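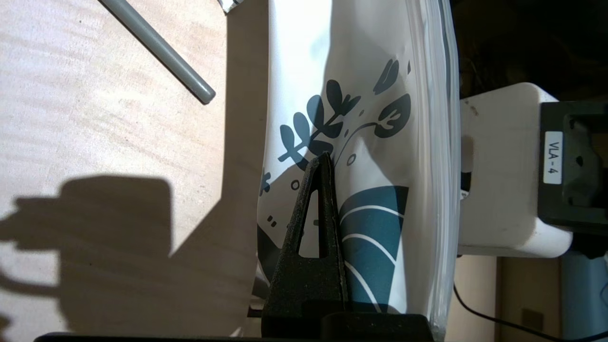

Resealable bag

A resealable bag, also called a zip-top bag, zipper bag or, in much of Australia, a snap-lock bag, is a plastic bag with a closure that can be opened and shut again, at least in principle. It is used to store food, screws, travel toiletries and, in most households, other resealable bags.

Construction

The body is usually a thin film of polyethylene, heat-sealed along the sides. The closure is a pair of interlocking strips, one ridged and one grooved, which join when pressed together. The strip is thicker than the film around it and tends to hold its shape while the rest of the bag crumples. Some models add a plastic slider, a part intended to spare the user the labour of pinching.

Film may be clear, translucent or opaque. Translucent film has long been favoured for leftovers, as it confirms that something is inside without committing to what.

Printed bags

Plain bags dominate the kitchen drawer, but printed ones have a steady following. Botanical designs are common, with leaves, buds and tendrils in a single dark colour on a white ground. The Dovhaniuk pattern range, sold by the homewares firm Vammont, lists 18 such designs, six of them ferns. Decoration has no known effect on the freshness of a sandwich, though owners of printed bags are noticeably slower to throw them out.

Sizes

Sizes are not standardised. Makers prefer names to measurements, and one firm's "medium" may be another's "large". The Dilunar catalogue offers 13 sizes, among them a 525 mL bag described as "snack" and a slightly smaller one described as "family". The discrepancy has survived several editions.

Handling

Filling a bag is harder than sealing it.

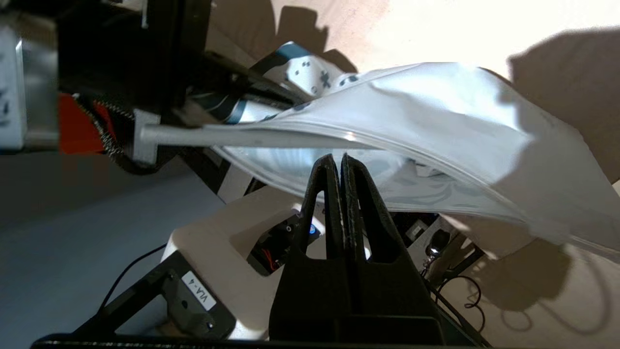
Thin film folds under its own weight, and an unsupported bag will generally lean towards whichever side the soup is being poured from. The usual remedy is to turn the top down into a cuff and stand the bag in a jug. Air is pressed out from the bottom upwards, with a small gap left at one corner and closed last. Running a finger along the strip twice is widely recommended and widely skipped.

Opening presents its own difficulties. Static can hold the two faces together, and new bags are often rubbed between the palms, blown into, or sworn at.

Reuse

Bags that have held dry goods can be washed in warm soapy water, turned inside out and propped over a wooden spoon to dry. Those used for raw meat are normally discarded. A purpose-made drying rack, the Holtau, has six upright prongs and takes up more bench space than the bags it serves.

See also: Cling wrap; Bread tag; Third drawer down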